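Notebooks > Glass bench > October > Annealing and label adhesive, entry 5

Started 8.10 am. Kiln had finished its overnight cycle and was at room temperature when I opened it. Pulled the Sustinach test pieces from the middle shelf and put them on the felt. Three show strain at the shoulder under the polariser, the rest look fine. The bad ones all sat nearest the door, so I suspect the seal again. Have written "door side" on their tags in grease pencil.

Changed the soak from 5 hours to 8 for the next load and left the ramp down as it was. If the shoulder strain goes away I won't know whether it was the soak or the new door rope, but we need usable pieces more than we need a tidy result. Can separate the two later.

Kiln hour counter reads 1,892. Elements were due for a resistance check well before this. Put it on the whiteboard. 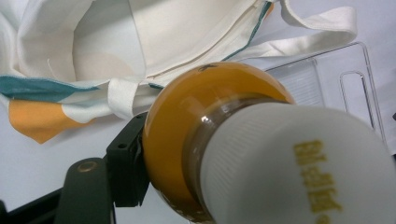
Amber round-bottomed bottle with white ribbed cap, on its side.

After lunch, adhesive trials. Skanitz paste went on well but lifted at the corners on the tighter curves. Treveo film held, though it traps air if you start from one end. Start from the centre and work out with a damp cloth. Neither colour of backing paper makes any difference that I can see.

Cut 5 labels with the grain running the other way to see if they follow the curve better. They do, a bit. Leaving them on the windowsill until the next entry so they get some sun. Don't move them please.

Mensah sent the wrong grade of cerium oxide, coarser than what we ordered. It's in the grey tub under the sink with the lid taped. Do not use it for final polish. I've emailed them and asked for a replacement, no reply by 4 pm.

To do: element check, order more door rope, wash the felt, find the other polariser filter (last seen in the drawer with the calipers). Kiln loaded and started 4.40 pm, vent plug in.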